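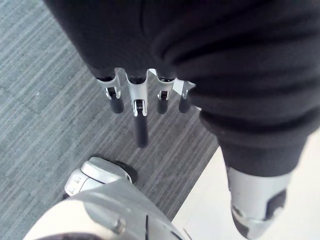

The approval question in the July round should be asked on paper and folded into a box, as it was in the pilot. I don't think we should go back to asking it face to face on the doorstep. People in Danda know the interviewers, and quite a few of the interviewers are related to someone on the council. When you ask a shopkeeper out loud whether he is satisfied with the mayor, you get the answer he is happy for the street to hear. At the library we also need a proper screen round the writing table, as the cardboard one kept falling over. A length of dark cloth, nearly black and hanging in soft folds like the stuff in the picture, would do the job over a rail and would fold up for the next stop. I'm happy to buy it out of the materials line if there are no objections by noon tomorrow.

On the rest of Gyu-bin's message I've replied in line below. Sorry for the length.

Gyu-bin Song wrote:

> Ruth, all,
>
> I've now been through the pilot returns from both wards and the
> short report from Rorasier. Three things worry me.
>
> First, the headline. Rorasier put approval of the council at 42
> per cent on paper. Their own telephone figure, taken in the same
> period, was 15 points higher. They have printed the two numbers
> next to each other under the title "Approval of the council" with
> no note on how each was collected. Anyone reading that will think
> one is old and one is new, and that the council's rating has
> fallen off a cliff.

Agreed, and this is the one thing I'd call urgent. I wrote to them this morning and asked for the table to be split into two, with the method in the heading of each and not in a footnote. They have said yes in principle. They want to keep a sentence saying the paper figure is "lower than previously recorded", and I've asked for that to come out. There was no earlier paper figure to be lower than. If the sentence stays in I would want our name off the front.

I should say that the people at Rorasier have been perfectly decent about it. The title was set by whoever lays out their monthly bulletin, and the person who ran the fieldwork hadn't seen the page before it went up.

The local radio station has already read out both figures in the way you describe. I've sent the newsroom a short correction. They may or may not use it. If a councillor rings any of you about it, please tell them the two figures come from different methods and can't be subtracted from one another, and leave it there.

> Second, the sample. In Lurkis we had 100 completed slips, which
> was the target. In Kashindye we had far fewer, and most of those
> came from the people queuing at the clinic in the morning. They
> are older than the ward as a whole and more of them are women. I
> don't see how we can publish a figure for Kashindye on its own.

We can't, and we shouldn't. My suggestion is that we give one figure for the pilot as a whole and say plainly that it leans on Lurkis. I've looked at weighting the Kashindye slips by age and it makes a handful of young men count for far more than anyone should. Two of them changed their minds and the ward changes sides. I'd sooner have no ward figure than that one.

For July I'd like to move the Kashindye stop. The clinic was convenient, as we had a roof and chairs, but the people there are mostly waiting to be seen and they've got other things on their mind. The bus station in the late afternoon gets people coming home from work and from the college. We would need the bus company's permission and I've asked for it. If they refuse, the second choice is the yard beside the market, which is noisy but does have shade until four o'clock or so.

I also think we should keep a short session at the clinic, so that we aren't simply swapping one group for another. An hour would be enough.

> Third, the wording. "Do you approve of the way the council is
> doing its job?" seems simple enough, but several people asked
> which council. In Kashindye the ward committee gets called "the
> council" by nearly everybody. I suspect a fair share of the
> answers we have are about the ward committee and the drains.

This had not occurred to me before the pilot and I think you're right. I went back to the slips with comments written on the bottom. Most of the comments from Kashindye are about drains and street lights, which are the ward committee's business. The ones from Lurkis are mostly about the new parking charges, which really are the district council's.

Could we put the name of the body in full and add a line under it saying what it does? Something like:

Danda District Council sets the local tax and looks after main roads, parking, schools buildings and refuse. Do you approve or disapprove of the way the District Council is doing its job?

The obvious objection is that by mentioning the tax first we remind people of the thing they like least. I would be content to change the order, or to print half the slips one way round and half the other. The printer won't charge extra for two versions provided we send them together.

I would also like a second question about the ward committee, placed after the first. If people have somewhere to put their feelings about the drains they may keep them out of the first answer. Against that, it makes the slip longer, and you've always said that every extra line loses us people. See what you think.

> One smaller point. Over 30 people left the approval question
> blank but filled in their age and ward. Rorasier have dropped
> them from the base. I'd have kept them in as "no answer".

So would I. Someone who takes a slip, goes behind the screen, fills in the easy parts and leaves that one empty has told us something, even if we can't be sure what. Leaving them out makes both the approve and disapprove shares look bigger than they were. I've asked for the table to be run again with a "no answer" row. The 42 will come down when they do that, so please don't quote it anywhere in the meantime, including in the funding note.

For July I'd add a "don't know" box. At present there isn't one, and a blank is the only way to say it. We'll still get some blanks but there should be fewer, and we'll be better able to tell the undecided from those who would prefer not to say.

> I do want to ask whether paper is worth the trouble at all. It is
> slower, the slips have to be typed up, and we can't reach people
> who don't come past the table. If the telephone figure is wrong
> by a steady amount we could simply live with it and watch whether
> it goes up or down.

This is the part where we don't agree. If the gap were steady I'd accept it, but we have one comparison and nothing to tell us whether it is steady. My fear is that it will be widest just when it matters. People are more careful about what they say on the telephone when there's a row going on, and the council elections are coming. A telephone figure that stays level through the campaign might mean opinion is level, or it might mean people are getting warier while opinion falls. We wouldn't be able to say which.

You are right that paper misses people who stay at home. The telephone misses people who don't pick up to an unknown number, and they aren't the same people. I'd like to run both again in July, in the same week, with the same wording on each. After that we'd have two comparisons and could have this argument again with something to go on.

On the typing up, I can do the Lurkis slips myself. It would be better if someone else did Kashindye, and if we each checked a few of the other's. I found two slips in the pilot entered under the wrong ward, both my own mistake, and I've corrected the file. It made no difference to the total.

Things I need from the list:

The final wording, including whether we ask about the ward committee. The printer needs it a full week before we start.

Someone to be at the bus station from three until six, if we get permission. I can cover Lurkis but I can't be in both.

A view on whether we publish before or after the council's budget meeting. My own preference is after. Whatever the number is, one side will wave it about in the chamber, and I would like us to have the method note finished first.

The box itself is fine to use again. The lock sticks, so push the lid down while you turn the key.

Gyu-bin, if you have the comments from the clinic session in a separate file, could you send it to me off list? I only have the scanned copies and some of the handwriting is beyond me.

Ruth Zapata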